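Brila finally has a decent contact planner

I've been putting off this post until the new planner ran a whole session without me touching the stop key. It did, at 2 in the morning, and I'm still grinning!

Quick recap for anyone new. Brila is the little control stack that Maja Wilczyńska and I have been writing since April. The old version treated every tool as a rigid stick with a point at the end, which was fine for pens and hopeless for brushes. Bristles bend, they drag behind the handle, and the tip ends up somewhere the arm's joint angles know nothing about.

So I threw out the fixed tool offset. The planner now carries a small bend model and updates it at 20 Hz from wrist torque — nothing fancy, a spring with a lag term. Timothée Masson suggested the lag over lunch and I argued with him for 15 minutes before trying it. He was right.

The other big change is in pressing a brush into the dish. I used to script that as a straight move down to a set height. Now it's a force target with a sideways limit, so the wrist can give a little when the bristles spread.

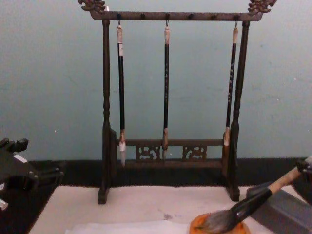
Replay got much nicer too. Bellamy, our log viewer, can scrub both arms on one timeline, with the predicted tip drawn over the camera view. I found two sign errors in the first evening, one of them mine from way back (sorry, Maja).

Still on the list: the bend model forgets everything when you swap brushes, and I'd love for it to load a saved guess per brush. Asabe Isah has a branch for that which I haven't merged yet. If you try it before I do, send me your logs.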